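Salma Abdel Hamid
March 22, 2022

Okay, I have been promising this thread since January, so get a cup of something warm. It's about my grandmother's recipe cards, and what I learned trying to turn a shoebox of them into a book my whole family could cook from. 1/
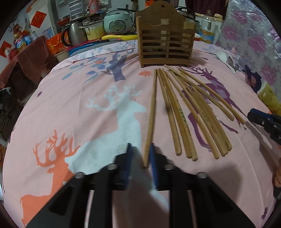

The box came to me when my aunt moved out of the house in Buckley. It had been on top of her refrigerator for as long as I've been alive, and the lid was held on with a rubber band that snapped the second I touched it. Inside were 346 cards, plus a few envelopes and one electric bill with a lentil soup on the back. 2/

I thought this would be a weekend of typing. I really did! I told my cousins they'd have the book before the end of the month and I even picked out a font.

Then I read the first card. It said, in full, "Onions. The rice from before. Cook until right. Good for Saturday." 3/

So the typing turned into detective work pretty fast. My grandmother wrote these cards for herself, and she already knew how to make everything, so all she put down was whatever she was afraid of forgetting. On some cards that's a single number. On one it is the word "lemon" underlined three times. 4/

If you're about to start on a box like this, please, before you type a word, lay the cards out and take a picture of both sides of every one. I skipped the backs at first. The backs are where she kept the corrections (and the gossip, and a phone number for a man who fixed ovens). 5/

I ended up sorting into piles, and I changed the piles so many times that my kitchen table was off limits for most of February. By meal didn't work because she didn't think in meals. By ingredient was worse. What finally worked was sorting by handwriting. 6/

Her writing changes. The early cards are tiny and slanted, in blue ink, and she squeezes everything into the top half like she's saving the rest for later. Then it gets bigger and rounder. The last ones are in my aunt's hand, with my grandmother dictating, and you can tell, because suddenly there are full sentences and a bit of arguing. "She says two spoons. I say three." 7/

Once I had them in that order I could see recipes growing up. There are 9 cards for the same chicken dish. Nine! The first has four ingredients and the last one has fourteen, and somewhere in the middle she drops the cinnamon and then two cards later she puts it back with no comment whatsoever. 8/

I spent a good long while worrying about which chicken was the "real" one. My brother voted for the oldest, my aunt voted for the one she wrote down herself (naturally). In the end the book has the last version up front and the first version on the facing page, and people can cook whichever one they want to fight about. 9/

Now, measurements. She used a coffee cup. Every card says "cup" and she meant one particular coffee cup, green, with a chip in it, and that cup is long gone. My aunt remembered it as small. My uncle remembered it as "normal." Thank you, uncle. 10/

What saved me was a semolina cake. It's on one of the cards and it's also one I watched her make probably a hundred times as a kid, so I knew what the batter should look like going into the pan. I baked it with different cup sizes until the batter looked like my memory of it. It took four cakes. My neighbors were very happy that week. 11/

The answer was a little over two thirds of a standard measuring cup. I went back through everything with that number and so many things suddenly made sense, especially the breads, which up to then had been coming out like soup. 12/

Next problem: oven temperatures. There aren't any. She wrote "oven," "hot oven" and, on five or six cards, "angry oven." I've kept "angry oven" in the book, with a number in parentheses next to it, and if any editor tells me to take it out I'm going to be an angry oven myself. 13/

Several of you asked what I used to lay it all out. I started in an ordinary document and it got slow and cranky once the photos went in. My friend Tshepo Sibiya put me on to Wosovent, which he uses for his church newsletter, and it handled the scans fine. The index was still a headache. I did it by hand at the end, two evenings, lots of tea. 14/

And do make an index, even for a little family book! People don't look for "Stuffed vegetables, version two." They look for zucchini. I also put in an entry for "things to bring to a funeral," because that was a category in her head and it turned out to be the page my cousins use most. 15/

A word about cutting. I wanted all of it in there. I had almost 3,595 lines of typing at one point and I loved every single one, and Tshepo read it over and very kindly asked who was going to cook the three different boiled eggs. So I cut. The finished book has 153 recipes and the rest live in a folder that anybody in the family can ask me for. 16/

What I did not cut was the notes. "Made this for the teacher, she did not deserve it." "Too much for four people, too little for my sons." They're printed exactly as she wrote them, spelling and all, in the margin next to the recipe. If you have notes like that, please leave them alone. Don't tidy them up. 17/

Testing is the part I'd plan better next time. I handed out recipes to eleven relatives and gave them no deadline, and you can imagine. Three cooked theirs right away. One cooked something else entirely and sent me a very nice photo of it. Next time I'd give each person two recipes and a date, and I'd call them up instead of sending a message. 18/

Also, ask testers to write down what they did, and not whether they liked it. "Delicious!" is a lovely thing to hear about your grandmother's okra, but I needed to know how long it was on the stove and whether the lid was on. 19/

Printing: I went with a small shop called Jarura and ordered one proof copy first. Order the proof! Mine had a whole chapter of pickles where the margins ran into the binding, and you'd have had to break the spine to find out how much vinegar. They fixed it quickly once I sent over a new file. 20/

I chose a spiral binding in the end. It's not the prettiest and my sister is still sad about it, but it stays open on a counter, and you can fold it all the way back when there's flour everywhere. My sister can buy it a nice cover. 21/

The cards themselves are in archival sleeves now, in a binder, in handwriting order. I was nervous about the greasy ones. I didn't try to clean them, I just gave each one its own sleeve so it wouldn't stick to its neighbor. The old shoebox I kept too. It has my spare batteries in it. 22/

My aunt got the first copy. She read it standing up in the hallway with her coat still on, and she got as far as the second soup before she found a mistake. It's the salt. She's right, too, I checked the card. So there will be a second printing, and if you have corrections, cousins, I need them in writing. 23/

A few people asked about the dish she called Jaltasen, which is on two cards with no instructions at all, only the name and "ask Mama." None of us know what it was. I've left a page for it in the book with the name on top and lines underneath. If your family made something that sounds like that, my messages are open and I would love to hear how your people did it. 24/

I'll post the semolina cake tomorrow evening, with the cup sizes worked out for you. Get the coarse semolina if you can find it, and take your butter out ahead of time. 25/25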